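On the Reordering of a Kitchen Counter

25 Oct 2020

Readers of these pages will recall that in March I undertook to report on the condition of the household at Tollimgate as each room was put in order. The pantry and the hall closet have been dealt with in earlier entries. The present entry concerns the kitchen counter, which had been deferred twice, once on account of the plumbing and once on account of my own reluctance.

The counter in question runs beneath the window side of the cabinets and is the only continuous work surface in the house. Over the years it had come to serve as a mail desk, a charging station, a holding area for library books and, when space permitted, a place to prepare food. My late aunt, from whom the house was acquired, kept it bare except for a bread box. I have never met her standard and do not expect to do so.

The first step was removal. All items were carried to the dining table and placed on a bedsheet. Everything that did not pertain to cooking was returned to the room from which it had come, or was given a new room. The mail now goes in a tray by the front door. The library books were found to include one that belonged to the Ross branch and had been due before the summer. It has been returned with a letter of apology, and the matter is considered closed.

The second step was cleaning. Warm water and a small amount of dish soap were used on the stone, followed by a dry cloth. I am aware that vinegar is recommended in many quarters. It should not be used on marble, which it will etch, and I have a dull ring near the sink in my previous apartment to thank for that knowledge. The grout between the wall tiles was cleaned with a soft toothbrush over two evenings.

The third step, and the one that occasioned the most correspondence, was the question of what should be permitted to return. Julián Manzano, whose opinion on kitchens I have sought before, wrote to say that no appliance should live on a counter unless it is used daily. Dwight Landry took the contrary position and observed that an appliance kept in a cabinet is an appliance that will not be used at all. Both views have merit. I have adopted a middle course: the toaster oven and the toaster remain, and the blender and the slow cooker have been moved to the lower cabinet beside the stove.

Some readers may ask whether both a toaster and a toaster oven are required. They perform different duties in this household. The toaster is for the morning, when speed is wanted. The oven is for open sandwiches, reheated pie and the small pans of roasted vegetables that constitute supper for most of the fall.

Dry goods and other containers were then considered. The previous arrangement was by size, which looked well and was of no use to anyone. They are now placed along the wall in one row, within reach of a person standing at the center of the counter. A purchase of matching jars was contemplated. The set offered by Estel was priced at 70 dollars, and I could not justify the expense when the existing containers close properly.

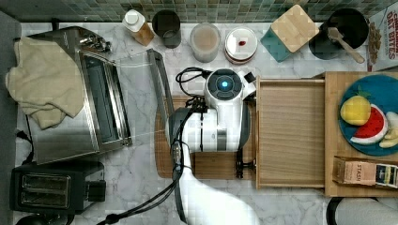 Household Notes, No. 141

The row against the tile now includes the frosted jar, the round jar with the silver lid and the teal container with the bamboo top, which I still cannot persuade myself to set straight. The wooden spoon has been assigned to the black bowl. The beige towel has no assignment, and tends to be found on the toaster oven. A hook has been ordered so that it may be kept away from the heat, and until the hook is installed the towel is to be taken down before the oven is switched on.

The drawer was emptied and lined during the same week. It had held over three years of takeout menus, a quantity of rubber bands and the warranty card for a kettle I no longer own. The liner was cut from a roll left over from the pantry. I recommend measuring the drawer from the inside, having first measured mine from the outside and wasted a length of paper.

Two matters remain outstanding. The cords are not yet secured, and I would welcome advice from any reader who has found a clip that holds to stone without leaving a residue. The under-cabinet light flickers, and the electrician at Ferkano has been asked to look at it when he comes to see about the porch.

The linen shelves will be taken up next, subject to the weather, as the sheets are to be aired outdoors first.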